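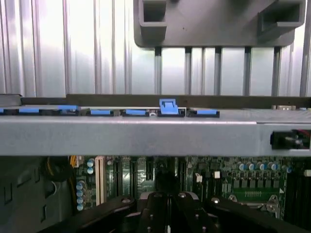

How do you choose the duty cycle rating for a linear actuator?

Work out the on time and the off time of one full cycle in your own application, divide the on time by the total, and buy an actuator whose rating at your load is higher than that figure.

I get this question more than any other since the greenhouse vent post, so I am writing the longer version down.

Duty cycle is on time divided by on time plus off time. An actuator that runs for 44 seconds and then rests for 176 seconds has a cycle of 220 seconds and a duty cycle of 20 percent. Both directions count as on time. People often time the extend stroke, forget the retract stroke, and end up with half the true number.

The rating on a data sheet is tied to a load and an air temperature. The Fasberg unit on my bench is rated for 600 N, and its duty cycle figure is given at full load. At 200 N the motor draws less current, so the windings heat more slowly and a longer run is possible. How much longer depends on the motor. The Fasberg sheet has a curve for this. The Plavcombe sheet has a single number and no test conditions, so I treat that number as the limit at any load.

Heat in the windings rises with the square of the current. A small amount of extra friction in a bracket or guide rail therefore costs more than you would expect. Ferhat Başaran sent me current logs from a hatch lift that kept tripping its thermal switch. The load was well inside the rating. The rear clevis had been mounted out of line with the front one, and the rod was being pushed sideways through the whole stroke. He shimmed the clevis by 2 mm and the trips stopped.

Check these before you blame the actuator:

Supply voltage at the motor leads while it is moving, measured under load.
Wire gauge over the full run, out and back.
Side load on the rod at both ends of the stroke.
Air temperature inside the enclosure, if there is one.

A thermal switch protects the motor from burning out. It should not be used as a timer. If the switch opens in normal use, the duty cycle is too high for that part.

Doğukan Güler asked whether a larger actuator fixes this. Usually it does, at the cost of speed or current. Next I want to run the same test on a ball screw unit, which wastes less of its input as heat than the acme screw in the Fasberg.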